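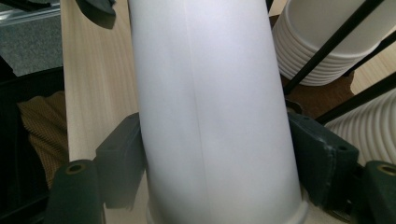 Progress report, cup handling demonstrations
To: Danai Rallis, Jullari
From: Markos Christodoulou
March 1, 2019

You asked for a short report without the sales language, so I have left it out.

Since the last report we have recorded 199 demonstrations of the cup task with the hand-held gripper. The plan said 200. The last one was started and abandoned when the storage card filled up, and I did not see the point of going back for it. Of the 199, I would be comfortable training on most. Stavros Papadakis is stricter than I am and wants to drop every take where the person corrected their grip partway through. We have not settled this. My worry is that if we keep only the clean ones, the arm will never be shown how to get out of trouble.

The case for teaching by hand was that it would be faster than driving the arm remotely with the Uter controller. It is faster. Eliécer Echeverri did a full session of each, and his remote takes ran so long that he asked to stop early. What I am less sure of is whether the quick takes are any good to us. A person holding the gripper does things with the wrist that our arm can't copy, and we only find out when we play the take back. Pantelis Zervas has written a check that flags these. It catches the obvious ones. I would not rely on it yet for the rest.

Paper cups are also harder than the proposal made them sound. They are light, they nest tightly, and the wall gives when you squeeze. A person feels that and eases off without thinking. The recording has the finger opening and the camera view and nothing about force, so whatever the person felt is lost. When the policy from the August data was run on the arm, it closed too far on 7 of its first trials and dented the cup each time. The Chrysikopoulos pads were supposed to help with this. I have seen no evidence that they do, but the comparison was badly run (different cups, different operator) and I won't claim the opposite either.

The view is another open problem. With the camera riding on the gripper, a cup held between the fingers can fill much of the picture and hide what is behind it. That is fine for grasping. For placing, the arm has to know where it is going at the moment it can see least. Stavros thinks a wider lens would fix it. I think we would need a second camera, and I know that was not in the budget.

Spending is on plan apart from the spare finger sets, where we paid more than quoted. The invoice is with Turar and should reach you with the next batch.

Before the next payment we intend to do four things: rerun the pad comparison properly, train once with the corrected takes and once without, record a smaller remote-control set on the same cups, and test on a cup size that appears in none of the data. The last one matters most to me. The demo everyone liked used the same cups it was trained on, and I would not quote its results to your board until we have tried something else.

I can't promise the placing step by the date in the agreement. Picking, probably. If the board would like to see it run, please come on an ordinary working day and we will run it as it is.

Markos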